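Fitted sheet keeps coming off at the wall side
Home and Household > Bedding and Linens
Asked by Shanti Rastogi
3 answers

I moved into a smaller apartment in January and the only way the bed fits is pushed into the corner, with one long side against the wall. Since then I can't keep a fitted sheet on it. The side next to the wall works its way up over the mattress, usually by the second or third night, and by the end of the week there is a loose fold of fabric under my back.

The mattress is a full size, 14 inches thick according to the tag. The sheets are cotton, 300 thread count, from a set I bought for my old mattress, which was thinner. They were fine on the old one. I wash them warm and dry them on medium.

What I have tried so far: putting the wall side on first, putting the wall side on last, and safety pins. The pins left small holes, so I stopped. I can pull the bed out to make it, but the frame is heavy and the feet scratch the floor, so I don't want to do that every time.

Do I need new sheets, or is there a way to make these stay? I would also like to know if the straps they sell are worth buying. I rent, so I can't attach anything to the wall.

Bimla Khurana
Answered, marked as helpful

Your sheets are too shallow. Look on the package or the sewn-in tag for a pocket depth. The pocket depth is the height of the side panel, and it has to cover the thickness of the mattress plus enough to fold underneath. A sheet made for a thinner mattress may just reach the bottom edge of yours, and then it has nothing to hold on to. When you roll over, the fabric on top gets pulled toward you and the edge pops up. You notice it more on the wall side because you can't reach down and tuck it back.

For a 14 inch mattress I would not buy anything marked under 16, and I would rather have 17 or 18. If you use a topper, add that in before you shop. Measure the mattress yourself with a tape, from seam to seam on the side. Mine was listed as 12 and measured closer to 13.

Also check the elastic. Cheaper sets have elastic only at the four corners. Better ones have it all the way around the hem. On a bed in a corner this matters more than thread count. I have a Prekholm set with elastic all around and it has stayed put through a year of weekly washing. I had a Drinari set before that with elastic at the corners only, and I had the same trouble you describe.

Until you get new ones, this is how I put a sheet on a bed I can't walk around:

Pull the bed out only as far as your forearm. Put felt pads under the feet first and it will slide without scratching.

Do the wall corner at the head, then the wall corner at the foot. Lift the mattress corner with one hand and pull the sheet well under with the other.

Run your hand along the wall side and push the hem under the mattress the whole length.

Do the two open corners last. They will be tight. If they won't go on without lifting the first two, the sheet is too small and you can stop there.

Push the bed back with your hip against the frame and keep your hands off the mattress. If you push the mattress itself it slides on the frame and drags the sheet up on the far side.

One more thing about drying. Cotton shrinks some in the first few washes, mostly in length. If these were already snug on the old mattress, they may be shorter now than when you bought them. Take them out a little damp and pull the corners by hand before you put them on.

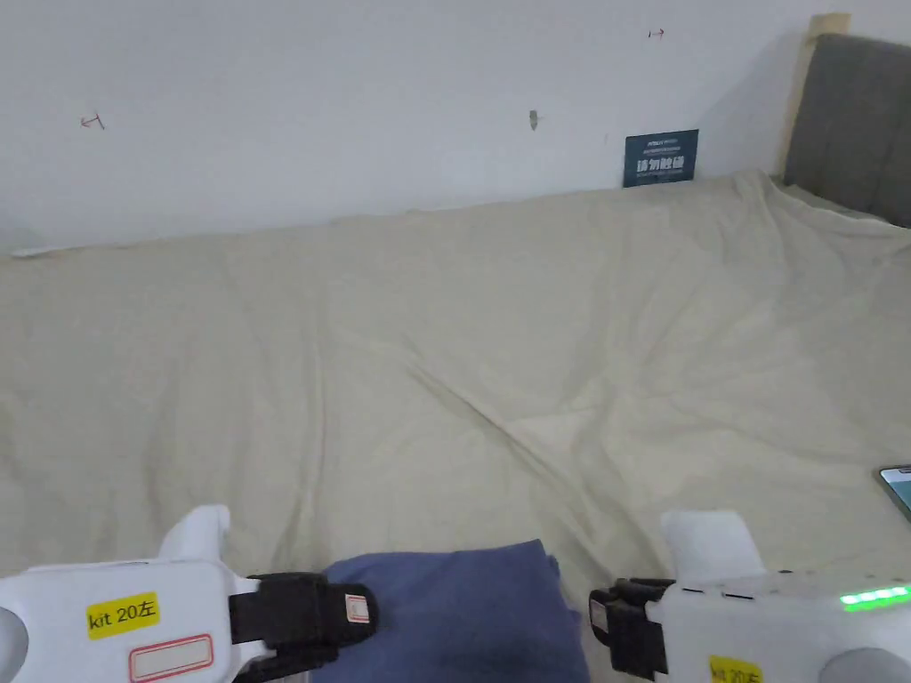

Devendra Kashyap

I sleep in a corner bed too and I gave up on fitted sheets. I use a flat sheet one size larger than the mattress as the bottom sheet. For a full you would buy a queen flat. It costs less than a fitted one and you can use it on the top or the bottom, so there is less to store.

The way to do it is to lay the sheet over the bed with more hanging on the wall side than on the open side. Tuck the wall side first, as deep as you can get your arm. Then tuck the head and the foot with a square corner, and pull the open side tight last. The open side is the one you can fix in the morning, so let any slack end up there.

It won't look ironed. A flat sheet shows creases and it will bunch a little along the wall after you sleep on it. I smooth it with my hand and leave it alone. If wrinkles bother you, go with the answer from Bimla and buy deep pockets.

For fabric, plain percale grips itself better than sateen. Sateen and microfiber slide. I had a microfiber set from Tavares that I could not keep tucked for one night.

On the straps: I tried the kind with clips that cross under the mattress from corner to corner. They hold, but you have to lift the whole mattress to put them on. With a 14 inch mattress that is a job for 2 people. The short kind that goes across a single corner is easier. Put them on the wall corners and leave them off the other ones. Check that the clips have plastic or rubber inside, because bare metal teeth will make holes like your pins did.

Pushpa Saxena

Straps worked for me. Pundell brand, the short ones. No idea if they still sell them.

Is there a gap between your mattress and the wall? Mine had one and everything went down it, sheet, pillow, phone. I rolled up an old bath towel and pushed it in.

Comments (3)

Shanti Rastogi: Thank you. I measured and it is 14 like the tag says. The sheet tag says it fits up to 12, so that explains it. I am going to try the queen flat tonight, I already have one, and look for deep pocket sheets after I get paid.

Shakuntala Agarwal: If you sew at all, you can add a strip of wide elastic across each corner on the underside. I did nearly all of mine in one afternoon. It doesn't make the pocket deeper but it does help it grab.

Bimla Khurana: Up to 12 will not work on that mattress no matter how you put it on. Keep them for a guest bed.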